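Willness Pro Wrestling: Second Progress Report to the Meredith Fund
Prepared by Mitsuko Nagano, for Eftychia Tzanetos, grants officer

Where things stand

When the Meredith Fund agreed to back an independent wrestling promotion, it asked for a report every season and for plain language. The first report ran to 43 pages and contained the phrase "audience journey" more than once. I have taken the notes I got back to heart, and this one is shorter.

We have run 10 shows under the grant. Eight were in the Okden armory, one was in the high school gym, and one was at the county fair, between a tractor pull and a man who plays the saw. The fair paid us partly in funnel cake vouchers. These are entered in the accounts at face value, though I would not advise anyone to try to redeem them now.

Attendance

Our smallest crowd was 126, in February, on the night of the ice storm. Our largest was 252, for the cage match, which is as many chairs as the armory owns. We turned people away at the door for the first time ever, and I would like to tell you I felt bad for them.

The gym show landed in between and would have done better if the marquee had not read "WRESTING TONIGHT." Several parents came expecting the varsity team. Most of them stayed, and two bought T-shirts.

The title picture

You asked last time why the championship had changed hands so often. The short answer is that our champion, the Clavent Crusher, took a job with a delivery company and could no longer work Saturdays -- a problem for a promotion that runs mostly on Saturdays. He dropped the belt in a match he was very gracious about. The man who beat him sprained an ankle stepping off a curb, outside the building, after the show. The belt was then put up in a tournament, and the tournament winner has now held it for four straight defenses. By our standards this is a dynasty.

The belt itself has been replated. The old gold finish was coming off on people's shirts.
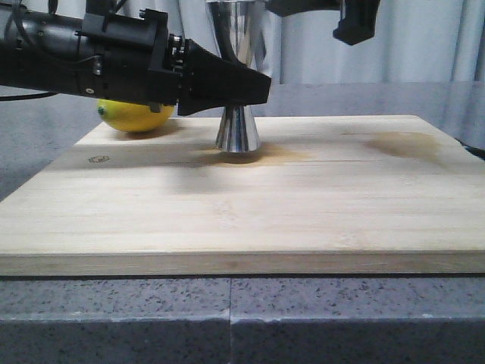

Eftychia Tzanetos wrote back on the draft of this section that four defenses was all very well, but two of them had ended in a count-out, and she had driven an hour each way for one of those and would like to see somebody pinned.

Point taken. The next title match will be no count-out and no disqualification, and the challenger has been told that leaving the building does not end it. I have reserved her a seat in the second row. The front row gets sweated on.

The training school

This is the part of the grant that has gone best, so naturally it is the part I have the fewest stories about. Nine students started the beginner course and six are still with us. Of the three who left, one moved away, one found out what a back bump feels like, and one is now our ring announcer and much happier.

Four of the six have worked in front of a paying crowd. They opened the show in a tag match that was booked for eight minutes and went fourteen, because none of them could remember whose turn it was to lose. The crowd loved it. I had words with them anyway.

The new ring mats are in and the school uses them five nights out of seven. The old mats have gone to the Okden judo club, who were very polite about the smell.

Money

We are within budget on everything except insurance and rope. Insurance went up after the cage match. Rope went up for reasons the supplier would not discuss. I have covered the gap from T-shirt sales, and the full ledger is attached separately. Please note that the line marked "thumbtacks" is for the office bulletin board. I know how it looks.

Concessions have turned into a real source of income now that we run them ourselves. Lemonade outsells everything but the hot dogs, and on warm nights it beats those too. The fan club table next to it, meanwhile, has sold one foam finger since the first report, and I am fairly sure my mother bought it.
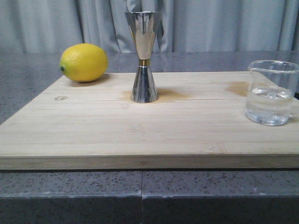 What comes next

Four more shows before the grant period closes, all at the armory. The plan for them is as follows.

The title match described above goes on last at the first of the four, with nothing after it, so that nobody has an excuse to beat the traffic.

The six students each get a singles match by the end of the run. I have asked them to pick ring names and have so far vetoed three.

We would like permission to move what remains of the travel budget over to chair rental. The armory cannot seat any more people with what it has, and bleachers are beyond us. If the answer is yes, I need it in writing before the next show is announced. If it is no, I will be asking the judo club.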